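Scratched sheet-metal bin, and what to put under it on a wood bench top
Home & Workshop > Storage and benches
316 views

Leszek Brzozowska
Hi all, hoping somebody here has fought with this before me. I have a bunch of open sheet-metal bins (the plain gray kind, no lids) that I keep small bar stock and offcuts in. They live on my bench, which has a light wood top I sanded and oiled myself last April, and I'm pretty proud of it. Problem is the bins slide when I reach in for something, and every time one slides it leaves a gray streak on the wood. I've tried wiping with a damp rag and it mostly just smears.

Two things I'd love help with. First, how do I get the streaks out without sanding the whole top again? Second, what do you all put under a metal bin so it stays where it is? I don't want to screw anything down – I move them around a lot depending on the job.

Oh, and the noise. Dropping a bar in there sounds like a car accident. My wife can hear it from upstairs!

Girna
Rubber mat. Any hardware store. Done.

Wasilewska
Okay, I went through all of this with my own bench so let me type it out properly.

The streaks first. They're metal rubbed off onto the oil, so water won't do a whole lot. Try a white pencil eraser before anything else, I'm serious, it takes off more than you'd think. If there's still a shadow, put a few drops of your finishing oil on a gray scuff pad and rub lightly with the grain, then wipe it dry and leave it overnight. Lay the oily rags out flat outside to dry, please don't ball them up in the trash can.

Then turn the bin over and run your finger along the bottom edges. Mine had a little burr on one corner that was doing nearly all the damage. Five minutes with a fine file and it was smooth.

As for how full to keep them, I go by whether I can get hold of one piece without dragging the others along. A single layer of bars lying on the bottom is about right for me. 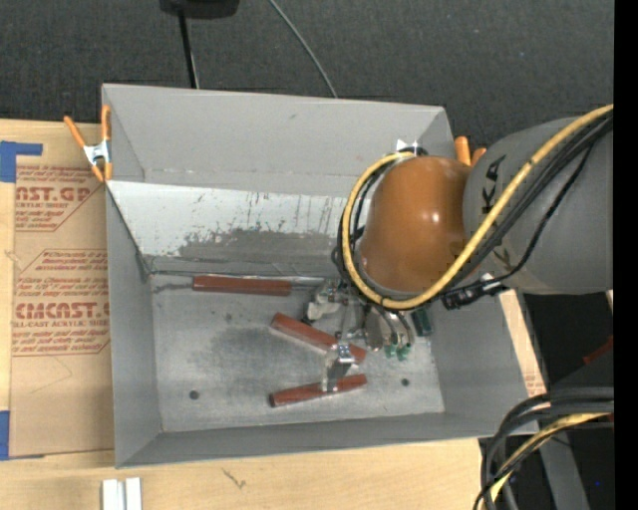

What to put underneath

Cork sheet, the thin kind sold for shelf liner. Cut it a bit smaller than the bin so it doesn't peek out and collect sawdust. Glue it to the bin and leave the bench bare, that way you can still move things around. I'd skip the black rubber mats, sorry Girna – I had one leave a dark mark on an oiled top after a summer in a warm garage.

For the noise, put a second piece of cork inside on the floor of the bin. It gets chewed up after a while and you cut another one. Felt works too but it holds on to metal dust, and it's a pain to get clean.

Leszek Brzozowska
The eraser worked!! Two streaks gone already and one that's going to need the oil. Found a burr too, exactly where you said. Picking up cork on Thursday.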